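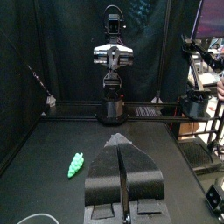 The Weight Book

The scale at Gallarberg was certified to 29 tons and had been accurate once. Wenche Lie kept the weight book. Each entry had a truck number, a gross figure, a tare figure and a net figure, and the net figure was what the quarry paid on.

In January the nets began to drift. She noticed it on truck 8, which Ilídio Carvalho drove. His tare had gone up by the same small amount every morning. She recalculated the column twice and checked the zero on the indicator. The zero was good.

"Are you carrying anything new?" she asked him through the window.

"No."

"Chains? A second spare?"

"No," he said, and pulled forward off the plate.

She wrote to the office in Feditz. Maj-Britt Hellström wrote back that a tare could vary with fuel, mud and ice, and enclosed a table of allowances. Wenche applied the table. The remainder was smaller but it was still there, and it still grew.
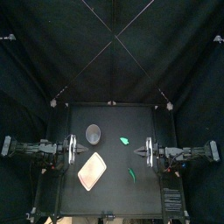

Dark tabletop between black curtains, with an arm reaching in from each side.

She took to weighing the truck with Ilídio out of it. He stood on the gravel with his hands in his jacket while she read the indicator. Empty of him, the truck was exactly what it had been in the fall. She asked him to get back in. The figure rose, settled, and was too high for one man by an amount she could have written down.

She did not write it down. She checked the load cells for grit and found 3 of them clean and the last one slightly dusty. She wiped it.

"My brother used to ride with me," Ilídio said. "Before Ruddock."

"On which days?"

"All of them."

Wenche turned to the back of the book, where the allowances were pasted in. Below ice she ruled a new line. She left the description blank and entered the figure, and initialed it. At 2 the next truck came onto the plate, and she took its gross.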